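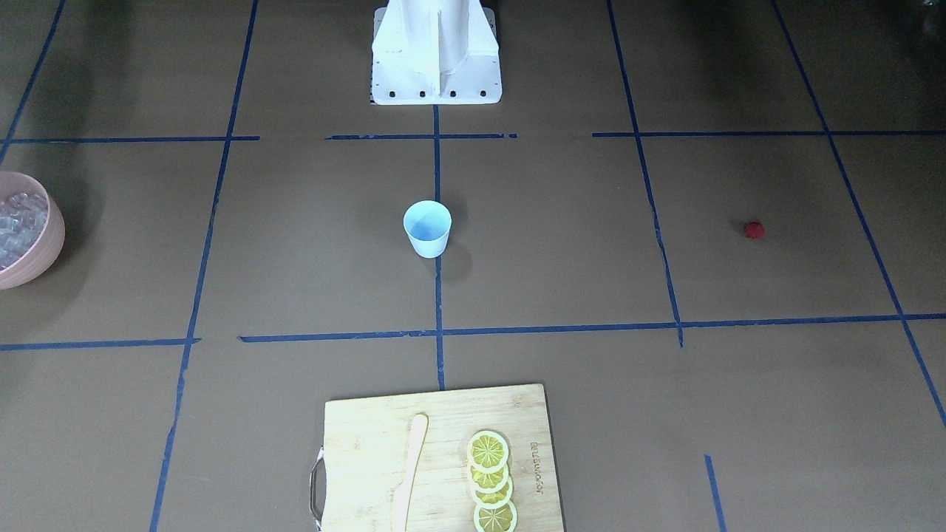
One student wrote after last session that away goals "obviously" decide two-legged ties, and that a 1-1 draw away from home is as good as a win. I would like to know where the word obviously came from.

Handout 5: Reading a two-legged tie
Football Analysis, evening course
May 29, 2019

Before the discussion, please read the match packet for Widby against Caltum. Widby drew 1-1 away, then drew 0-0 at home, and went through on the away goal. The newspapers called it a masterclass in game management. Read the reports with the score covered up and see if you would have used that word.

1. What the rule does

Under the away goals rule, if the total score is level after both legs, the side with more goals away from home goes through. That is all it does. It doesn't tell us that an away goal was harder to score, or that a coach planned for it. Commentators say an away goal "counts double," and this is wrong in most cases. If Caltum had won the second leg 1-0, Widby's away goal would have counted exactly once and they would have been out.

2. Second leg at home

You will hear that playing the second leg at home is an advantage. Maybe. In many competitions the stronger team from the group stage is given the second leg at home, so of course those teams go through more often. They were better to begin with. Any figure that doesn't deal with this should be treated with suspicion, mine included.

Our packet has 51 ties from a regional cup. In 20 of them the favorite was seeded to play at home second. That is a small pile of games, and once you split it by score after the first leg you are looking at a handful in each group. Please don't write "the data prove" in your papers.

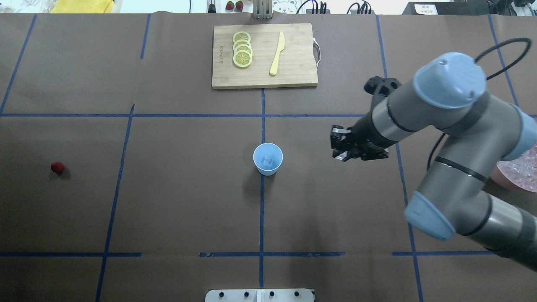 But surely a coach who has seen hundreds of these ties knows more than a table does, was the objection from the back row in December, and it deserves a proper answer. A coach may well know more. The trouble is that we only get to hear what he knew after the result is in. Ask him at halftime and write it down - then we have something to check.

3. The momentum story

Hrnčiar lost their first leg 2-0 and won the second 3-0. The club's own match report says the first goal "changed everything." Look at the timeline in the packet. After that goal Hrnčiar went more than half an hour without a shot on target. Then Plirnetora had a defender sent off, and the other two goals came late. Which of these events changed everything? I don't think the report's writer asked.

Momentum may exist. I have yet to see a definition of it that could be applied while a match is still going on.

4. For next session

Pick one tie from the packet, not the two above. Write one page on the first leg only, and say what you expect in the second and why. Do this before turning to the second-leg sheet. I can't check whether you peeked, but papers that predict a red card tend to give themselves away.

Bring 3 claims from television or newspaper coverage that could be tested with the packet, and one that couldn't. Most people find the last one easier.

Papers are due at the start of class. Late ones lose a grade.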